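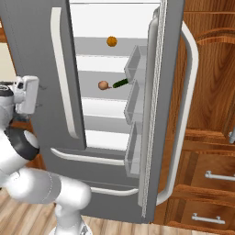

**Release No. 53**

**Fidasley Shared Workshop finishes the Anura kitchen arm model and opens its doors for the first joint build**

FIDASLEY, July. The members of the Fidasley Shared Workshop are very happy to share that Anura, the kitchen arm they have been planning through a long winter and a rather wet spring, now has a complete simulated kitchen to practice in, and that the parts for the real arm are on the bench and ready to be put together by anyone in town who would like to lend a hand.

Anura began the way a lot of our projects begin, with a conversation over the drill press that went on much longer than it should have. A few of us had been thinking about older relatives who still love to cook but find the reaching and the pulling hard going, and we wondered whether a small home workshop could build an arm that would manage a refrigerator door. It sounded simple enough at the time! A refrigerator door is a surprisingly stubborn thing, with a seal that holds on and then lets go all at once, and we spent the better part of two months talking about hinges before anyone cut a piece of metal.

So the group decided to build the kitchen on the computer first. The model has a tall gray refrigerator with long vertical handles on its doors, wooden cabinets beside it and a plank floor underneath, and the arm stands in front, white with some black at the joint. The shelves are lightly stocked with an orange, an onion and a cucumber. The cucumber was argued over for a whole evening (one side wanted an eggplant, and still does), and we are fond of it now.

Practice runs are kept short, and each one starts with the handle in a slightly different place. The workshop has logged 479 of them so far, and the notes from every run are in the blue binder by the sign-in desk, where visitors are welcome to leaf through them. Please put the binder back when you're done, as we have only the one copy with the handwritten comments.

The physical build will happen at our Wovholm Street bench, in the larger of our two rooms. Anura's base plate, links and gripper shell will all be made in the shop, on the same machines our members use for chairs, bicycle repairs and the yearly crop of birdhouses. Heinonen, the hardware store across the way, has kindly set aside shelf space for our fasteners and is offering a discount to anyone who mentions the project at the counter. We owe them a great deal of thanks, and probably a cake.

More than 210 people have signed up for project news, a good many of them folks who have never held a soldering iron, and we would like to say as warmly as we can that beginners are wanted. There is wiring to sort, there are brackets to file and sand, and there is a great heap of cable that needs labels. Children are welcome with a grown-up. Safety glasses are provided, and closed shoes are a must.

Build sessions start at 6:30 in the evening and run until people get tired. Coffee is on, and the side door is the one to use, as the front door sticks in the heat. Drawings for the arm and the files for the kitchen model will be free to borrow from the front desk, and members of the press who would like to visit the bench or request a copy of the picture can leave a note there as well.

**About the Fidasley Shared Workshop**

The Fidasley Shared Workshop is a member-run space for making and mending, with woodworking, metalworking and electronics benches open to the public during staffed hours. Tools may be used by anyone who has taken the short introduction, which is free.

\# \# \#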